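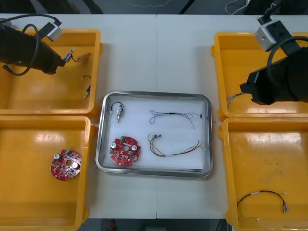

Sorting Parts Into Kits: Project Report, Apr 14, 2021

Our question was whether a shared tray makes kitting small electronic parts any easier. The handout from Sultura says it does. We had doubts, and we still have most of them.

The layout was four yellow bins, two on each side, with a steel tray between them. A kit needs a round red circuit board, a small cylindrical part with a black lead, and wire harnesses. The boards were never the problem. They lie flat and look like nothing else on the table. The thin harnesses tangle, and the handout skips over that completely.

We logged 100 kits and marked 7 as wrong. That sounds decent until you ask what 2000 would look like, and our sample can't answer that.

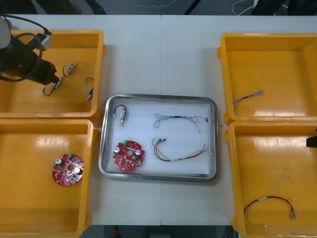

Durán objected that 7 bad kits tell us very little about the tray, as we never ran the same parts without one. We accept that. A run of 15 kits with bins only is planned for June – too few to settle much, but it gives us something to compare.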